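Section 4: Teaching the clip grasp (wrist view)

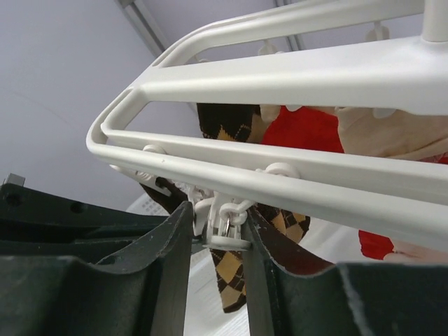
Svenja Hagedorn wrote in after the last version of this guide to say she'd followed it to the letter and her arm still closed beside the clip every second try, and could I please put the hand-eye check first instead of burying it in an appendix. Fair call. It's step 1 now.

Before you start, you'll want Juron running, the arm homed, and the drying hanger up with a few bits of washing on it. Use real washing! I tuned my first detector on a bare hanger and it fell to pieces the moment I hung a patterned sock behind a white clip.

1. Open the Juron console and run the hand-eye check. If the error comes back over 5 mm, redo the calibration from Section 2. Don't try to fix it with an offset in the grasp file (I did that for most of April and regretted it).

2. Switch the wrist stream to "grasp view". Both fingertips should be visible with the clip sitting between them. If you can only see one finger, your camera bracket has slipped, so tighten it and go back to step 1.

3. Lock the exposure by hand. White clips under a white rail against a pale ceiling are about as unkind as it gets, and auto exposure will wash the lot out. Start with a gain of 8 and bring it down until you can pick out the clip's little metal spring.

4. Draw the mask over the fingers. The scuffed edges on dark green plastic throw up false corners, and the tracker loves them. The mask follows the gripper opening, so draw it once open and once closed.

5. Label your frames. I used 471 for the clip class and that was plenty. Label the clip body only, and leave out the linkage it hangs from. The round knobs on the rail need their own class, otherwise the detector will cheerfully offer them to you as clips.

Note: label the fabric too, even if you only care about clips. The planner treats anything unlabelled as free space and will happily drive a finger through somebody's red washing.

6. Set the approach to "from below" and the planner to Hinrichs. The default planner likes to come in between the rails, and there's not enough room in there for two fingers and a change of mind.

7. Turn on swing compensation. A clip on a linkage moves when you bump it, so the controller waits for it to settle before closing. The timeout is 1,000 ms out of the box. I've left mine alone.

8. Set the closing force to "low" and run a single grasp with your hand near the stop button. Watch the force trace as well as the video. You want one clean rise and then a flat line. A sawtooth means the clip is rolling between the fingers, so shift the grasp point up toward the spring and go again.

CAUTION: Don't pull down after closing until you've ticked "release before retract". Without it the arm keeps hold of the clip and takes the whole hanger along for the ride.

9. Happy with it? Save the grasp under its own name. Juron overwrites "default" on every update and doesn't ask first.

If the detector flickers between two clips, check the depth gate. Clips on the far side of the hanger show up through the gaps in the rails and look perfectly reachable in the flat image. Bring the far limit in until only the near rail is left.

Logs for a failed grasp land in the run folder, one per attempt. Send me the whole folder, please, and not a screenshot of the last line. Section 5 covers opening the clip once you've got hold of it.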